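Grorkstead gripper comparison

The Grorkstead gripper comparison is a bench procedure for judging how well interchangeable finger sets hold and steady tools on a two-armed robot. It takes its name from the workshop in Grorkstead where it was first written up by Faisal Minhas and Amarachi Jibrin. The procedure is used mainly by small laboratories that build or modify their own parallel grippers and want a repeatable way to choose between finger shapes before committing to a longer program of work.

Unlike a lift test, in which the gripper raises a known mass until it slips, the comparison asks the operator to carry out short handling tasks with ordinary objects. The result is a record of failures sorted by type. No single score is produced, and the authors have discouraged attempts to derive one.

Background

Minhas and Jibrin began the work in May, after a set of moulded fingers supplied under the name Rilusa performed well in lift tests but poorly when used with long, narrow tools. The fingers held a rod firmly along its axis and let it rotate when the far end met any resistance. A second set, the Punomon, had a lower measured grip force and gave less trouble in daily use. The two designs could not be told apart by the usual force figures, and the procedure was drawn up to show where they differed.

The first version of the protocol covered only one arm. Jibrin later added two-arm tasks, arguing that many faults appear only when one gripper holds a part still while the other moves it. The revised protocol, dated 10/13/24, is the version in general use.

Equipment

The procedure calls for two arms facing a shared work surface, each carrying the same model of gripper body. Only the fingers are changed between runs. A wrist camera on each arm is recommended, along with at least one fixed camera that takes in the whole surface. Where the wrist view is dominated by the fingers, the fixed view is used to judge contact with the workpiece.

A light-coloured base is preferred under the task objects. Dark fingers against a dark table are difficult to separate in the wrist view, particularly near the tips, and several early runs had to be discarded on that account. Lighting is otherwise left to the laboratory. It should stay the same for every finger set in a comparison.

Control may be by teleoperation or by replay of a recorded motion. Replay removes differences between operators but punishes any finger set whose tips sit at a slightly different length from the one used in the recording. For this reason, the protocol requires the tool centre point to be measured again after each change of fingers. The Quách controller, a small open design used by the authors, stores a separate offset for each set and refuses to start a replay if none has been entered.

Task objects

Objects fall into two classes. Compact objects, such as cubes and small blocks, test closing accuracy and the behaviour of the fingertips under downward pressure. Slender objects, such as rods and handles, test resistance to rotation. Some objects combine the two, with a block at one end and an arm or handle at the other, and these are normally kept for the two-arm tasks.

Surface finish is recorded for each object. Glossy surfaces are included on purpose: they tend to expose fingers whose pads rely on friction alone. Slotted or closely spaced blocks are placed under or beside a held rod when the operator needs a visual reference for alignment.
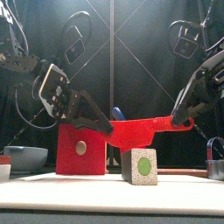
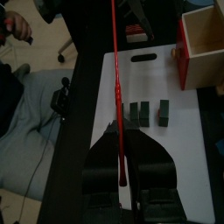
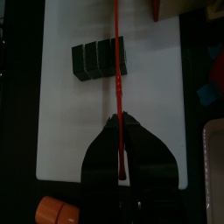 Gripper trials with red task objects. First view: two arms at a red object with a block-shaped base. Second and third views: a red rod held between the fingers, seen from the wrist.

Procedure

A comparison consists of nine tasks, run in a fixed order for each finger set. The single-arm tasks come first. In the rod hold, the gripper closes on a slender object and keeps it upright over the base while the arm moves through a short path. The operator notes any change in the angle of the rod relative to the fingers. In the alignment task, the rod is brought over a reference block and lined up by eye through the wrist camera.

The two-arm tasks follow. In the press and hold, one gripper bears down on the base of the object while the other grips the free end. The gripper on the base must resist sliding without tipping the part, and the gripper on the free end must follow a small arc without losing its grasp. The roles are then exchanged.

Each task is repeated 100 times per finger set in a full comparison. A short form, intended for checking worn pads, uses the rod hold and the press and hold only. The short form is not considered adequate for choosing between new designs.

Failures are recorded under these headings:

Drop: the object leaves the grasp entirely
Rotation: the object turns between the fingers but is retained
Walk: the contact point moves along the finger
Tip: the supported object lifts from the surface on one side
Occlusion: the operator cannot judge the outcome from any camera

Occlusion is counted as a failure of the finger set and not of the cameras. The authors' reasoning is that a finger broad enough to hide its own workpiece imposes a cost on every later task. This remains the most disputed rule in the protocol.

Results at Grorkstead

The published comparison of the Rilusa and Punomon sets logged 1,374 failures in all. Rotation was the most common heading for the Rilusa fingers and occlusion the most common for the Punomon, whose wider plates hid more of the object from the wrist camera. Drops were uncommon with either set. Walk was seen chiefly on glossy objects and became more frequent as the pads wore.

In the two-arm tasks the difference was smaller than expected. Minhas attributed this to the second gripper, which took up some of the load that had caused rotation in the single-arm runs. Jibrin gave more weight to the order of the tasks, noting that operators had several hours of practice by the time the two-arm work began. The report prints both explanations.

The authors kept the Punomon fingers for general work and trimmed the plates near the tips. The trimmed version has not been put through the full procedure.

Criticism

The chief objection to the procedure is its length. A full comparison of two finger sets occupies a bench for several days, and laboratories with only one pair of arms have been reluctant to give up the time. Users have also reported that the boundary between rotation and walk is hard to apply consistently from video. A note added to the protocol advises that doubtful cases be entered under both headings, which makes totals from different laboratories difficult to compare.

A further objection concerns teleoperated runs. A skilled operator will correct for a poor finger without noticing, by approaching at a different angle or closing more slowly. The protocol asks that the same person operate throughout, but it does not require that person to be unaware of which set is fitted — in most cases the fingers are plainly visible in the wrist view, and concealment would be impractical.

Variants

A reduced variant replaces the second arm with a bench clamp. It gives similar figures for rotation and much lower figures for tip, as the clamp does not yield. Another variant leaves the fingers unchanged and swaps the wrist cameras, using the occlusion heading alone to compare mounting positions. Jibrin has described this camera variant as the more useful of the 2, particularly for laboratories that have already settled on a gripper.

See also

Parallel gripper
Tool centre point
Bimanual manipulation
Teleoperation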